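Refinishing the bench top, part 3

Tuesday, January 23, 2018
Filed under: Workshop, Surfaces

The first two parts covered flattening and the choice of finish. This part is about upkeep, which is most of the work over the life of a wooden table.

The finish is Lamrani hard oil, two coats, rubbed out with a gray pad. I tried Vutness water-based varnish on an offcut in December and rejected it. It was harder, but a scratch in a film finish shows as a white line and cannot be repaired locally. A scratch in oil can be sanded and re-oiled in 15 minutes.

Pale wood has one practical advantage on a work surface: small dark objects such as screws and set pins are easy to find on it. The disadvantage is that it also shows every scuff. Under overhead lighting the reflections hide the scuffs from one side and exaggerate them from the other, so inspection has to be done from at least two positions.

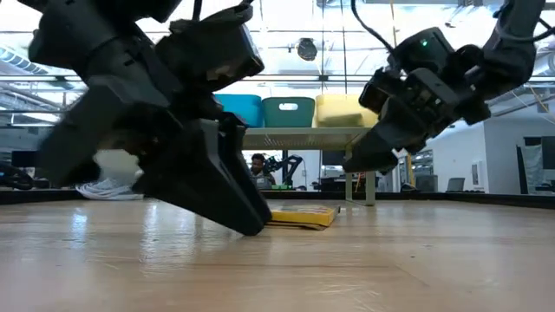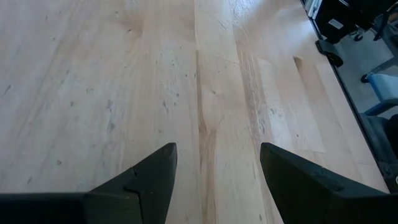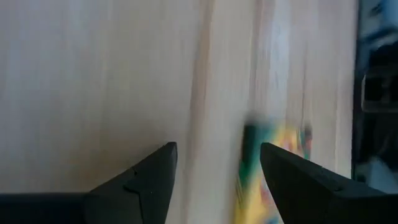
Pale wood tabletop, all three. The yellow item lying flat is in the first. The warm brown streak down the middle of the second is figure in the grain.

Current procedure:

Clear everything off, including anything flat. Folders and thin books trap grit underneath and then get pushed around, and that does more damage than tools do.

Vacuum with the brush head. Do not wipe first.

Wipe along the grain with a damp cloth, then a dry one. Clasumico cleaner is acceptable if diluted more than the label says. Undiluted, it dulled the sheen on my offcut.

Mark defects with pencil. Dots and gray scuffs usually come off with the pad alone. Scratches that catch a fingernail get 240 grit, with the grain, feathered out a hand's width past each end.

Re-oil the sanded areas only, leave for 15 minutes, and buff off the excess. Lay the oily rags out flat to dry outdoors. They can self-heat if left in a pile.

Color matching between boards is not worth attempting. The strips absorb oil at different rates and the warmer ones will always read darker. I tested a Starnano toner to even them out and sanded it off the same evening.

Part 4 will cover the edges, which need a different pad and more patience.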